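week nine of robot club and I am typing this on the bus so excuse everything

9 Aug 2023

Ok so quick update because people keep asking and I keep saying "I'll post it" and then not posting it. The summer project is stacking. That's the whole project. Pick up a cube, put it on another cube, don't knock either of them into next week. Sounds like something you'd give a toddler. It has eaten my entire August so far.

Team is still me, Sioned, Dario and Lino when Lino isn't at his other job. Ettore Mancuso runs the club and lets us in at Nasesham, which is two floors of a building that used to sell office furniture. Hence all the desks. So many desks.

Where we are: picking works. Mostly works. Last session we ran 24 tries and got 17 clean picks, which Sioned wrote on the whiteboard in huge numbers and then underlined. Placing is the part that's killing us. The arm comes down over the bottom cube, looks perfect, lets go, and the top one slides off the side like it's bored. Foam is grippy on the fingers too, so sometimes one finger lets go a hair before the other and drags it. Dario thinks that's the entire problem. I think it's maybe half.

The other half is me, I'm pretty sure. I wrote the bit that turns camera position into table position and I did it fast, in April, the night before the Grivstead demo, and never went back. There's a number in there. 112. It's an offset in millimeters and I do not remember where I got it. I have no note. No comment in the code, just 112 sitting there. Changed it to 100 to see what would happen and everything got worse, so back it went. Great science.

Things we tried since the last post:

slower descent. Helped a bit. Also makes each run take forever and Lino wanders off for snacks

opening the fingers less on release. Helped more than I thought

new foam cubes from the craft place on Vadgate, the old ones had gone kind of soft at the corners. Pastel colors becuase that's what they had

taping marks on the table. Hated it, peeled them all off

turning the arm off and on again. Yes really. Twice

Fiorella Bellini came by for an hour, she was in the club a few years before us and did the Zanetti challenge with her own team. She watched for maybe five minutes and asked why we always start with the cubes so close together. And we just sort of looked at each other. We'd been doing it that way since week one. No reason! So now the spacing changes between runs, which meant rewriting the reset list, which meant another evening gone, but she was right, picks got better when the fingers had room to come down without brushing the neighbor.

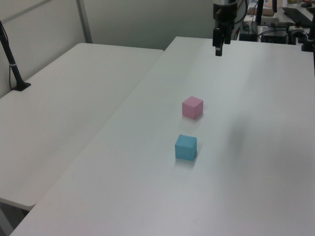 Blue in front, pink behind, gripper up over the table.

Next thing is the camera math. I'm going to sit down and measure it properly, with a ruler, like a grown up, and write down what I did this time. Sioned has offered to read the numbers back to me so I can't fudge them. Dario wants to try a little pause before release, let the whole thing settle, then open. Cheap to test so we'll do that first.

Zanetti entries close soon and Ettore wants a yes or no from us. I want to say yes. Two cubes stacked is enough to enter, three gets you into the second round, and I can't see us getting three. Lino says three is easy if you get two. Lino has not been there for most of the two.

Oh and if anyone reading has a spare long USB cable, the decent kind, please bring it. Ours drops out if you look at it wrong and we lost a good run to it — it was going so well too, I had my phone out and everything.

ok my stop. More when the offset thing is sorted, or when it isnt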